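Início > Bricolage > Computadores

Abrir a torre outra vez

06/05/2020

Post rápido que tenho o jantar ao lume. A Carolina Leitão pediu-me que escrevesse isto há séculos, desde que lhe disse que ia mexer no computador velho. Cá vai, sem grande ordem. 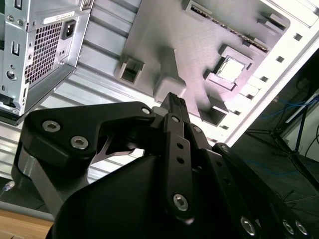

O pó. Sempre o pó. Começo por aí, pincel seco e paciência, antes de tocar em qualquer peça. Caixa aberta, tombada de lado, fonte lá no canto de cima - e é nesse canto que o pincel nunca chega bem. Parafusos numa chávena. Já perdi 2 no tapete, não volta a acontecer (volta, volta).

Depois o processador. É a parte que me faz suar. Pegar só pelas bordas, nada de dedos nos contactos, e nunca largar de alto. Se não assenta sozinho é porque está mal virado. Tira-se, olha-se outra vez, sem forçar.

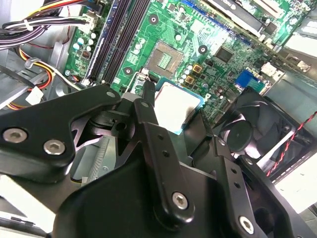

Treinar primeiro

O Jordan Holroyd acha exagero, eu não acho. Quem nunca encaixou um chip devia fazer o gesto umas 10 vezes num sítio onde não estrague nada. Um painel impresso em 3D serve perfeitamente, com o encaixe no meio e um sítio para a memória. Plástico não dobra pinos. Eu tinha-me poupado uma placa em setembro.
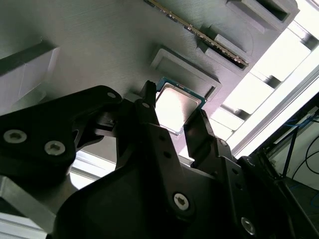 Processador e memória no painel cinzento de treino.

Voltando à torre. Os cabos ficam para o fim, que é quando já não há pachorra, e nota-se. Prendo os da fonte com abraçadeiras de velcro, as de plástico obrigam a cortar tudo na próxima vez. E ler a etiqueta da fonte antes de comprar seja o que for

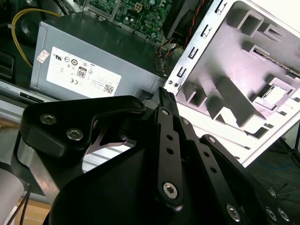
porque depois a placa gráfica pede mais do que há e lá vai uma pessoa à loja trocar. Aconteceu à Chelsea, não digo mais nada. Falta-me a pasta térmica, a que tinha secou no tubo. Amanha compro e acabo isto.

Arquivado em: Faça você mesmo, Hardware
2 comentários | 2.058 visualizações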